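Home Threads Likes About Log in
Last updated 6 Sep 2020

OK a few people asked what I've been up to since June, so, thread. Short version – I drive a robot arm around a metal bin all day and save every attempt so a model can learn picking from it. Long version below, get a snack.

The goal is 800 good picks before we train again. A pick counts if the gripper closes on an item, lifts it clear of the bin and doesn't drop it on the way out. Grabbing two things at once goes in a separate folder, which Tomos calls the bycatch.

Tomos Bowen wrote the first version of the logger, by the way, and it's great except that it used to save the failures under the same name as the successes. We lost most of a morning to that. He's forgiven. (Mostly.)

The stuff I get asked about most is the items. We want things that are annoying! Shiny wrappers, see-through plastic, anything white enough that the depth camera gives up on it. If you only ever train on nice matte blocks you get a robot that's amazing at nice matte blocks.

Dog toys are excellent for this, too. Knobby ends, skinny middle, and the gripper has to pick a spot. My first batch I always went for the middle, and guess what the model did with the first toy that had its middle buried under something else. It went for the middle. Straight through the pile.

So now I have a rule for myself – no more than 7 picks in a row with the same approach angle. Ends, middles, from the left, from the right, a little too high on purpose and then corrected. Lama Fakhoury wants even more of the corrected ones. She says the recoveries taught the last model more than the clean grabs did, and looking at her plots I believe her.

Someone at Cimico asked if we could just do it all in simulation. We do some! Murness (our name for the sim setup, don't ask, it was a typo) is really good at boxes. It is terrible at crinkly film. The film in Murness behaves like a bedsheet, and the real kind springs back open the second you let go.

Resets are the boring part. After every 11 picks I stop, dump everything back in the bin and stir by hand. I used to place things neatly without noticing I was doing it, and Dalal caught it from the logs, long items all lined up with the long wall. Now I stir with my eyes closed. Looks ridiculous, works fine.

Also, clamp your bin. I can't say this loudly enough. We had a whole batch where the bin crept a tiny bit every time the gripper touched the side, and by the end all the positions were off by roughly 8 millimeters. You can't see that happening from the chair. You can absolutely see it in the training curve.

Labels: I do a one-word tag right after each attempt while I still remember it. "slip," "edge," "double," "good." We tried longer notes and I ended up writing tiny novels about wrappers. One word is plenty, and if I can't think of one I tag it "huh" and Rami Chamoun looks at it later. Rami has a lot of huhs.

Pace-wise, the mornings are way better than the afternoons. After lunch I get sloppy and start going for the easy item on top every single time, and then the data is all easy items on top. Ivana has started swapping in for me then, and her picks look nothing like mine, which is perfect – two people's habits are a lot better than one person's.

Next up is glare. The light on our bin is pretty fierce in spots and I used to fuss with it until everything looked even. Lama told me to quit fussing. The place this thing is headed has lights like a supermarket, so the bright patches stay in and I just make sure we've got picks in the bright areas and the dull ones both.
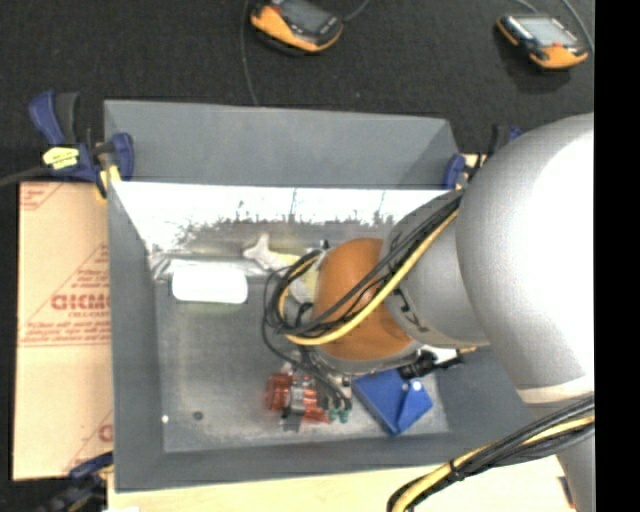 Anyway, if you're collecting your own picks and have a trick for film that won't stay put, please reply, I will try literally anything. Going back to stirring now. More when we hit the 800 and I find out if the model goes for the middle again.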